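To: Tralholm Residents' List
From: Gittins Housing Office
Date: Thursday, August 10, 2023
Subject: Re: Floor coverings in the Kollar building

Dear residents,

Thank you to those who replied to our notice on floor coverings. One message raised points which several households share, and with the sender's consent we answer it on the list.

> Our lease says that "all principal rooms shall be carpeted". We
> have lived here since 2000 and the hall carpet is worn through.
> May we lay wood in the living room instead, and do we need
> permission if the flat below does not object? Also, is the fee
> of 41 pounds charged for each room or for each application?

The carpeting clause remains in force in all 74 flats. It was written to limit footstep noise, and the landlord may agree to another covering where a suitable underlay is fitted. Written permission is needed in every case. The agreement of the flat below is helpful and should be enclosed, but it does not replace consent, as it would not bind a later occupier.

The fee is charged once for each application, however many rooms are included. It is not returned if the application is refused.

Wood and wood-effect floors may be proposed for living rooms and halls. Bedrooms must stay carpeted. Applicants should state the direction in which the planks will run and how the joins at doorways will be finished.
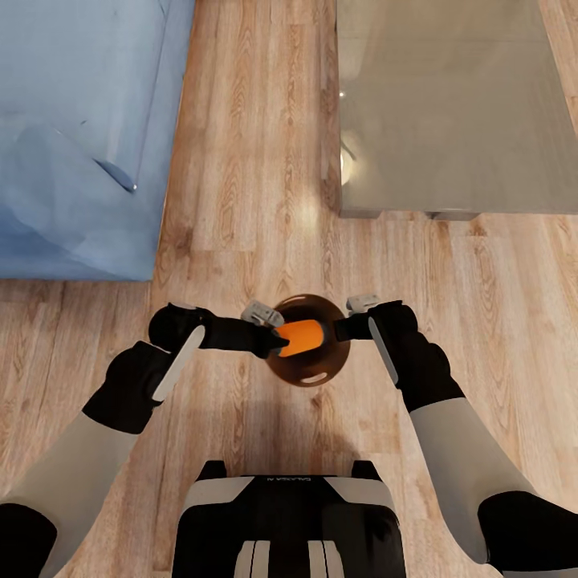
Living room with a wood floor, computer-generated view.

Please send the following with your form: a sketch plan of the room, the maker's data sheet for the underlay, and the name of the fitter. The Iveo underlay used in the ground floor lobby is accepted for halls only.

Work may be carried out on weekdays between nine and five. Old carpet and gripper rods must not be left in the bin store. Removal of items left there cost the service charge account 778 pounds last year, and future costs will be passed to the flat concerned.

Applications received before the end of November will be considered together. Forms are available from the office and may be returned by post or by reply to this address.

Yours faithfully,

Housing Office
Gittins, Tralholm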